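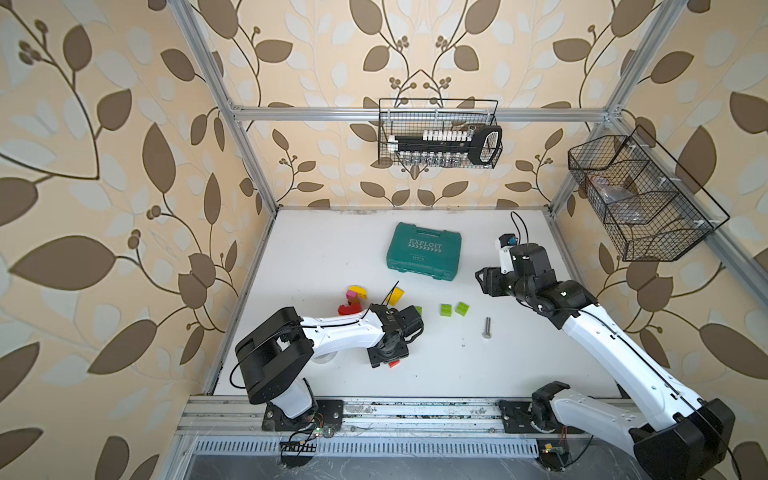 2. The draw and the fixtures

Project report, 8 July 2020

Our project: plan a girls' under-14 football cup for Dresudbridge and the villages near it. 18 teams said yes. Awkward number. We wanted groups of four, ended up with three groups of four and two of three, so some teams get a game less than others. Not ideal and we know it.

Draw done from two pots. Pot one was last season's top five, one per group, so they can't meet early. Plastthorpe asked not to play Hashmi Juniors first (same school, same bus). We said no, then changed our minds.

3. Pitches

Two at Dresudbridge, one at Plastthorpe. Games 40 minutes, 14 players per squad. First timetable had one team playing twice in a row, fixed now. Second one forgot lunch.

4. Money

Entry fee not settled. Kandeo Sports offered 200 pounds towards medals and bibs, which covers most of it but not the referees.

5. What went wrong

Started the emails too late, three clubs never answerd. The tie-break rules took a whole afternoon: goal difference, then goals scored, then head to head, then a coin.

6. Still to do

Semi-final times. Wet weather plan. Finals day is meant to be in December, pitch booking not confirmed yet.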